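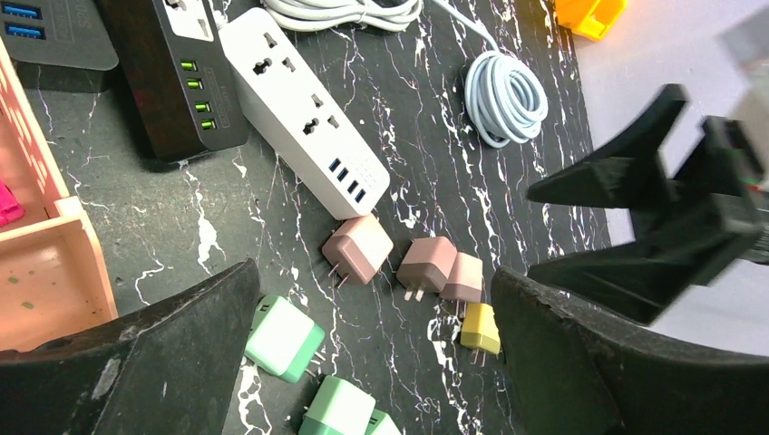 Llevo desde el martes enseñándole a un robot a enchufar cargadores, y el balance provisional es que el robot sigue igual y yo ya no sé enchufar nada sin pensar en el ángulo de la muñeca.

El encargo viene de Adomton, que quiere 200 demostraciones de la misma tarea: coger un cargador pequeño, llevarlo a la regleta y meterlo en una toma. Mi hijo lo hace con una mano mientras se queja de la cena. Yo necesito dos brazos teledirigidos, una silla que cruje y una concentración que no ponía en nada desde el examen de conducir.

El sistema es sencillo de contar. Muevo los mandos, las pinzas me imitan y todo queda grabado, incluidas las dudas. Sobre todo las dudas. Si me paro un instante encima de la regleta porque no veo bien las clavijas, el modelo aprende que enchufar un cargador consiste, en parte, en quedarse parado encima de una regleta. Elsa Heiskanen, que revisa mis episodios desde la oficina de Barnberg, lo llama «el momento contemplativo» y me los devuelve marcados en rojo.

Coger el cargador es lo fácil, siempre que no esté tumbado con las clavijas mirando a donde no debe. Entonces toca girarlo, y girar algo tan pequeño con dos dedos de ese tamaño se parece bastante a abrocharse un botón con guantes de horno. Los colores pastel no ayudan a nadie, pero le dan al asunto un aire de confitería que a media tarde se agradece.
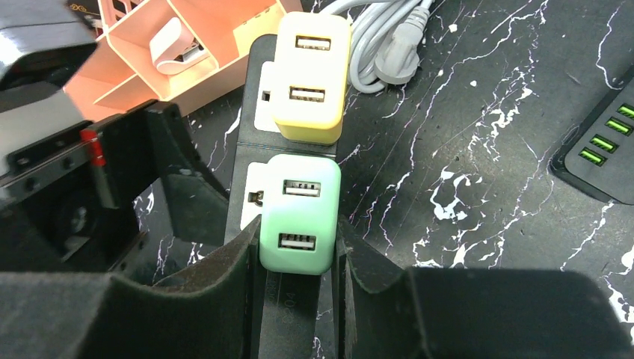

Lo difícil son los últimos milímetros. Con la mano uno tantea, nota el borde del agujero y corrige sin enterarse. Con los mandos no noto nada: aprieto, miro la cámara de la muñeca y rezo. Si empujo torcido, la regleta se desplaza y hay que decidir si el episodio vale. Elsa dice que las correcciones buenas se guardan. Las mías, según su hoja de cálculo, son «abundantes».

He cogido manías. Ahora entro siempre desde el mismo lado, suelto antes de lo que me pide el cuerpo y retiro la pinza hacia arriba, muy despacio, como quien sale del cuarto de un bebé. También he dejado de hablarle al cargador.

Adomton ya ha preguntado si podríamos llegar a 2.000. He contestado que lo hablamos cuando me arreglen la silla.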